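Plestosel Student Robotics Project
Progress report to the Thaler Education Fund, second reporting period
Prepared by Oksana Onyshchenko, project supervisor

1. Status

The project is in its second term. Work in this period covered the simulation environment, the teleoperation interface and the first learned behaviors for a two-armed mobile robot in a household kitchen. Tasks 1 through 3 of the work plan are complete. Task 4 (autonomous pick and place from the counter) is in progress and is running three weeks behind the schedule submitted in the original application. Task 5 (transfer between rooms) has not started.

Enrollment stands at 27 students, up from 19 at the start of the year. They are divided into 6 working groups. Four groups work on manipulation, one on navigation and one on tooling. The tooling group is led by Lukian Panasiuk, a fourth-year student who also maintains the shared code repository.

2. Simulation environment

The simulator was moved from the desktop machines in the teaching lab to the Dillska server in October. Scene loading time dropped from 48 seconds to 11. All groups now work from the same build, and a change to the scene files has to pass a load test before it is merged. Before this rule was introduced, two groups lost most of a week to mismatched collision meshes.

The kitchen scene uses a long stone-textured counter with small objects spread across it, against gray walls and an orange floor. Object positions are randomized at the start of each episode within limits set by the group running the test. The limits are stored with the episode log so that a run can be repeated. Lighting and wall colors are fixed for now and will be varied in the next period. 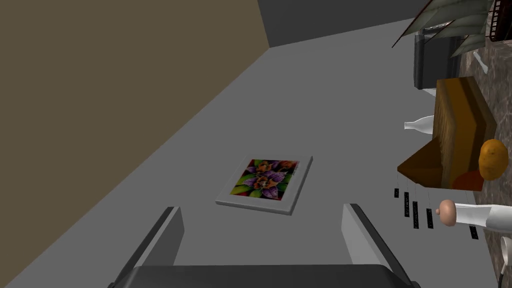
Wrist camera views were added to the observation set in November at the request of the manipulation groups. With the head view alone, operators had trouble judging the distance between the fingers and small objects, and the failure logs from the first term show the same problem in the scripted controller. Both wrist streams are now recorded at the same rate as the joint states. The additional storage was not foreseen in the budget and is covered in section 6.

3. Data collection

Students recorded 665 teleoperated episodes in this period. Each one was reviewed by a student from a different group and marked as accepted, rejected or usable in part. Of the total, 237 were rejected. The main reasons, in order of frequency:

Operator stopped before the task was finished.
Object pushed off the counter.
Arm collision with the counter front or edge.
Time stamps missing or out of order.

The last of these was a software fault. It was traced to the logging process starting before the simulator clock and was corrected by the tooling group. Episodes recorded before the fix were not recovered. The rejection rate has fallen since then, although new operators still lose a large share of their first sessions to early stops.

A short operator guide was written and is now required reading before a student books time on the system. It covers the starting pose, the speed limits for each arm and the procedure for ending an episode. Bookings are made in one-hour blocks between 9:00 a.m. and 8:00 p.m.

4. Manipulation results

The scripted controller reaches a pre-grasp pose above a requested object in most trials when the object stands clear of its neighbors. It performs poorly on objects lying on their sides and on objects placed close to the rear wall. The grasp planner used for these trials, Wodine, was written by last year's students and assumes an upright object with a known height. Two groups are replacing that assumption with an estimate taken from the depth image. The code compiles and passes its unit tests — it has not yet been run on the full object set.

The first learned policy was trained on accepted episodes only. It moves the correct arm toward the counter but tends to close the gripper too early. The students' current explanation is that the accepted data contains few examples of slow final approaches. A targeted collection round is planned to test this. No success rate is reported here for the learned policy, as the evaluation procedure was changed partway through the period and the early and late trials cannot be compared.

5. Navigation and base placement

The navigation group completed the base placement module. Given a target on the counter, it selects a standing position from which at least one arm can reach the target without the body casing touching the counter front.

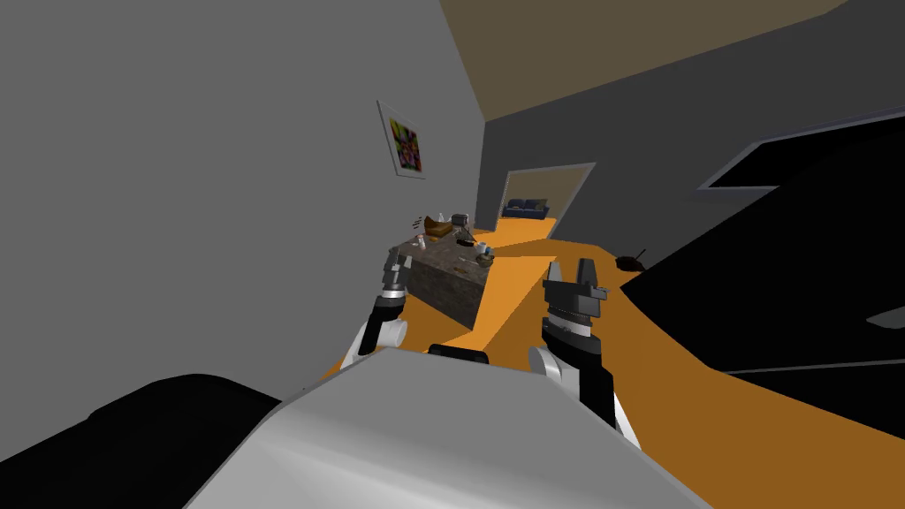

Positions near the corner of the counter remain the most difficult. The module sometimes chooses a pose from which the target is reachable but the elbow has almost no free travel, and the manipulation controller then stops on a joint limit. The group has added a margin term to the cost function. Its weight was set by hand and should be tuned on logged data before the module is handed over.

Driving through the doorway into the next room works in the planner but has not been tested with the arms extended. This is a dependency for Task 5. The group has asked for a standard travel pose to be agreed with the manipulation groups, and Panasiuk will circulate a proposal in January.

6. Budget

Spending is within the approved total. Server time was under the planned amount in the first half of the period and over it in the second, when training began. We request approval to move the unspent travel allocation to storage. The amount is given in the attached table. No other changes are requested.

7. Plan for the next period

Finish the depth-based grasp estimate and run it on the full object set.
Collect slow-approach episodes and retrain the policy.
Freeze the evaluation procedure before any further trials are counted.
Tune the base placement margin.
Agree on the travel pose and begin Task 5.

The revised completion date for Task 4 is the end of February. Task 5 was planned with four weeks of slack, and the final delivery date is unchanged.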